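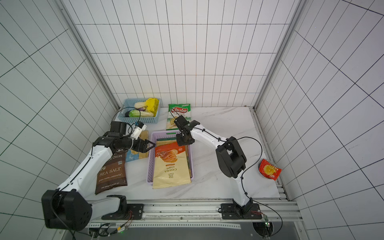 *Blue basket for the veg, purple basket for the crisps.*

I have become a two-basket person and I can't stop telling people! For years my shopping went into whatever bag was nearest, with the cabbage on top of the crisps and a sad packet of crumbs at the end of it. Then I picked up a couple of plastic baskets at the Dindix shop in Sindumville and the whole business of sorting groceries suddenly became something I look forward to.

The rule is simple. Vegetables go in the blue one, anything that crackles goes in the purple one. The blue basket has those open lattice sides, so air gets round the veg, and it's wide enough for napa cabbage, which I buy far too often. I'm mad about the stuff. Shredded with vinegar and a bit of sugar, or cut into thick wedges and browned in a pan (my friend Karim Shboul does his with garlic and a frightening amount of chilli). Aubergines go in beside it, tucked into whatever gaps are left, and they seem to suit each other.

Crisps are harder. The bags are all air and slippery corners, and they slide off each other if you pile them flat. I've had much more luck putting the stiffer bags in at an angle, leaning on the sides, and laying the biggest one over the top.
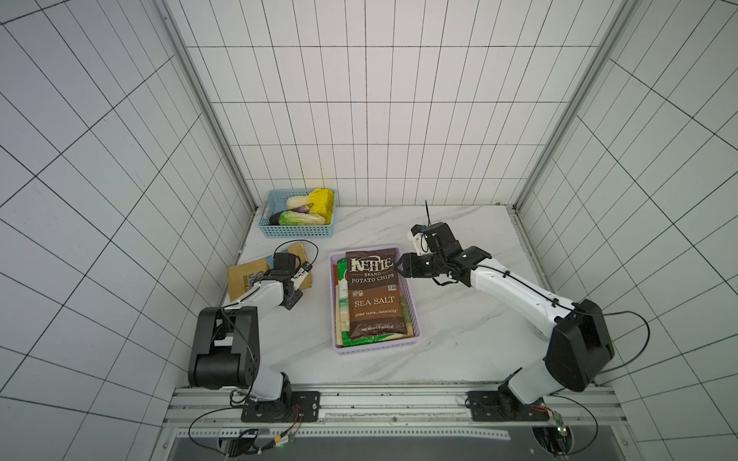

*Kettle Brand sea salt on top, cabbages and aubergines at the back.*

Sea salt is my favourite of the lot, by the way. I know there are far more exciting flavours about, but a plain salted crisp next to a bowl of smoky aubergine dip is a very fine supper.

I haven't settled on a home for the paper packets yet. They're not veg and they don't crackle much, so they tend to end up lying next to the baskets until I find them a shelf. A third basket would sort it, and Miranda has already offered me a green one, but then I'd need a bigger worktop!

Next job is the tins. I've got 24 of them in a box under the stairs, left over from a big shop in November, and I fully intend to arrange them by colour.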